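Papierwerk-Forum > Kartengestaltung > Technik und Material

Thema: Heißfolie auf strukturiertem Karton, Folie haftet nur auf den Spitzen

falzbein_ute
Ich prägefoliere Trauerkarten mit einer Barnesier (Plattengerät, Stanzform aus Messing, Heizplatte unten). Auf glattem Karton ist das Ergebnis sauber. Auf dem Leinenkarton von Katene, 300er Grammatur, bleibt die Folie nur auf den Erhöhungen der Struktur hängen, in den Vertiefungen fehlt sie komplett. Schriftzug ist eine feine Schreibschrift, kleinste Strichstärke unter einem halben Millimeter.

Bisher probiert:
Temperatur 97 Grad, Haltezeit 12 Sekunden
Temperatur 110 Grad, gleiche Haltezeit
zusätzliche Lage Kopierpapier unter dem Karton

Bei 110 Grad laufen die Innenräume von e und a zu. Das Kopierpapier hat nichts gebracht. Gibt es einen Weg, ohne den Karton zu wechseln?

rillbrett
Welche Folie? Die Angabe fehlt. Die Standardrolle von Enisano ist für glatte Oberflächen gedacht und löst spät vom Träger. Für Leinen brauchst du eine Qualität, die früher löst, sonst kommst du mit dem Druck nicht hinterher.

falzbein_ute
Enisano, Gold matt. Die Rolle war beim Gerät dabei.

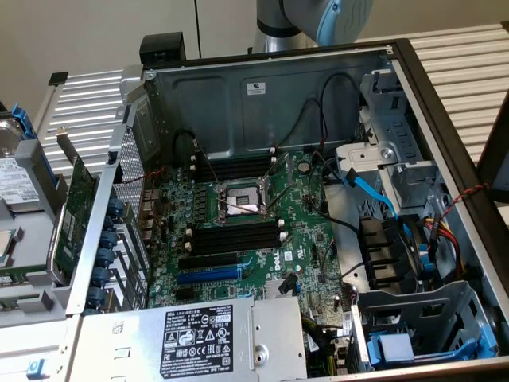
Eine Butiton in Gold glänzend habe ich noch liegen, die habe ich auf dem Leinen bisher nicht getestet. Matt wäre mir für Trauerkarten deutlich lieber.

kartonage_nord
Mit der Folie hat das meiner Meinung nach wenig zu tun. Leinenprägung hat eine gewisse Tiefe, und die muss an der Stelle des Schriftzugs platt gedrückt werden. Also erst ohne Folie und mit kalter Platte vorprägen, am besten zweimal durchdrehen, danach Folie auflegen und heiß prägen. Die Passgenauigkeit bekommst du mit zwei Anlegewinkeln aus Graupappe, die mit doppelseitigem Band auf der Grundplatte sitzen.

Ich mache das bei Hochzeitspapeterie so. Die letzte Auflage waren 600 Karten mit sehr wenig Ausschuss.

rillbrett
Kalt vorprägen funktioniert bei grober Schrift. Bei einer Strichstärke unter einem halben Millimeter trifft man beim zweiten Durchgang nie exakt dieselbe Linie. Das ergibt Doppelkanten, auf dunklem Karton deutlich sichtbar. Habe ich oft genug weggeworfen.

kartonage_nord
Dann hatte die Anlage Spiel. Die Messingform muss zwischen den Durchgängen auf der Platte liegen bleiben, bewegt wird nur der Karton. Wer die Form jedes Mal abnimmt, bekommt natürlich Doppelkanten.

rillbrett
Bei der Barnesier liegt die Form auf der Heizplatte und dehnt sich beim Aufheizen mit. Kalt vorgeprägt und heiß nachgeprägt passt rechnerisch schon nicht. Bei 15 cm Formlänge und 80 Grad Differenz sind das bei Messing gut zwei Zehntel.

kartonage_nord
Zwei Zehntel über die gesamte Länge. Ein Schriftzug wie "In stillem Gedenken" ist bei mir 7 cm breit, von der Mitte aus gerechnet bleibt am Rand ein halbes Zehntel. Das sieht man auf Leinenstruktur nicht. Wen es stört, der prägt eben bei Betriebstemperatur vor, dann erledigt sich der Einwand.

silbe_und_siegel
Zum Kopierpapier: Das ist als Ausgleichslage zu hart. Nehmt eine dünne Lage Filzkarton oder Löschkarton, die gibt nach und drückt den Karton in die Form. Bei Leinen bringt das mehr als jede Temperaturänderung. Zu dick darf die Lage nicht sein, sonst zeichnen sich die Kanten der Form auf der Rückseite ab, und die Innenseite der Karte ist dann für den Einleger verdorben.

Haltezeit würde ich auf 20 Sekunden setzen und die Temperatur bei 97 lassen. Zugelaufene Innenräume kommen fast immer von zu viel Hitze.

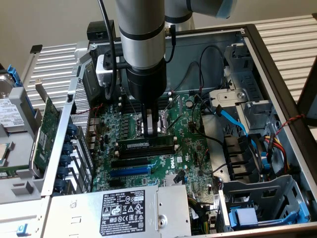 Die Folie vor dem Abziehen kurz abkühlen lassen, flach und im spitzen Winkel abziehen, immer in Schreibrichtung. Bei warmem Abziehen reißen die Haarstriche aus.

rillbrett
Bei der Enisano matt ist es umgekehrt, die muss warm abgezogen werden. Die Abkühlpause gilt für die glänzenden Sorten.

silbe_und_siegel
Kann ich nicht bestätigen, arbeite allerdings überwiegend mit Butiton. Einfach beides an Resten testen.

falzbein_ute
Rückmeldung nach einem Abend mit Verschnitt:

Löschkarton statt Kopierpapier, 97 Grad, 20 Sekunden: Vertiefungen zum größten Teil gefüllt, Innenräume offen.
Dasselbe mit Vorprägung auf heißer Platte: vollständig gefüllt, keine Doppelkanten erkennbar. Der Karton glänzt neben dem Schriftzug aber leicht.
Enisano matt warm abgezogen: sauber. Kalt abgezogen: zwei Haarstriche fehlen.
Butiton glänzend: haftet etwas besser, gefällt mir auf dem Grau nicht.

kartonage_nord
Der Glanz kommt vom Metallrand der Form. Beim Vorprägen eine Lage Backpapier zwischen Form und Karton, dann ist er weg.

rillbrett
Und die Strichkanten werden rund. Ich würde den Durchgang weglassen und die Haltezeit auf 25 Sekunden erhöhen.

falzbein_ute
Teste ich beides, sobald neuer Karton da ist. Der Katene ist bis Mai nur im Großgebinde zu 2000 Bogen lieferbar, das ist für mich zu viel.

silbe_und_siegel
Würde 200 Bogen in A4 abnehmen, falls du doch bestellst. Farbton bitte per PN.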